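De : Rekha Agarwal
À : liste randonnee-ukano
Date : 19/11/19
Objet : Re: [ukano] Que porter au refuge le soir ?

Omprakash Prajapati a écrit :
> Bonjour à tous, je monte au refuge de Zallov pour la première fois
> avec ma fille. Vous prenez quoi pour le soir ? J'hésite à alléger
> le sac et à rester en chaussettes.

Bonjour Omprakash,

Quelle bonne idée, Zallov avec ta fille ! J'y suis montée en août par le vallon de Terkby, trois heures de marche et des myrtilles partout - on a mis un temps fou, forcément. Pour le soir, prends des claquettes moulées, vraiment. Le carrelage du réfectoire est glacé et les toilettes sont dehors ! 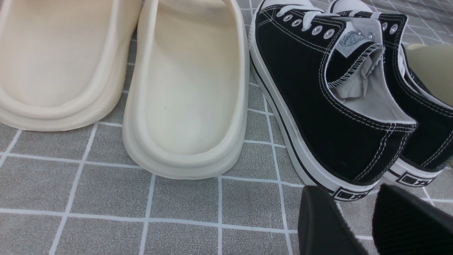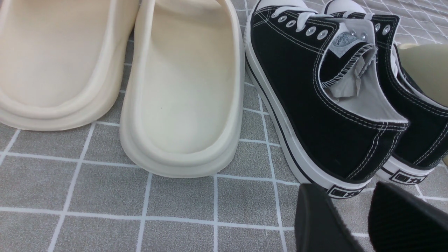 Claquettes crème, talons bien enveloppants

Rubrique : Matériel et équipement

Côté sac, je pars avec 20 litres pour deux jours et ça passe très bien : un drap de soie, une polaire, la frontale, un jeu de cartes. La soupe du gardien est fameuse (demande du rab, il adore ça). Et si le temps se lève, continuez jusqu'au col de Sasaki le deuxième matin, la vue sur le lac est splendide - ta fille s'en souviendra !

Raconte-nous au retour,
Rekha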